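4.2 Sorting dark items from the belt

1. Set the blue bin in front of the conveyor, open side up.
2. Start the belt at the lowest speed.
3. Pick up each item by its top edge and let the rest hang - do not drag it along the belt.
4. Lower the item into the bin and let go once it is below the rim.

Note: The Sollico belt is 600 mm wide. Black items show up well on the green surface, but check for small pieces underneath. 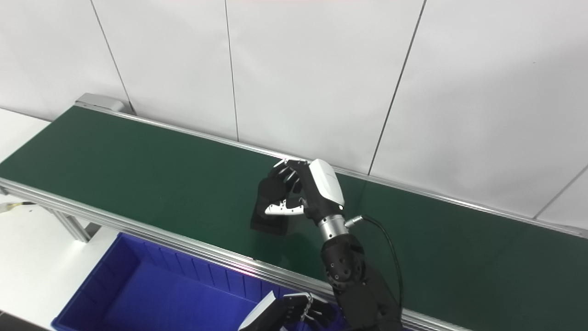
5. Stop the belt after 17 items and change the bin.

Caution: Keep cords and loose sleeves away from the side rails.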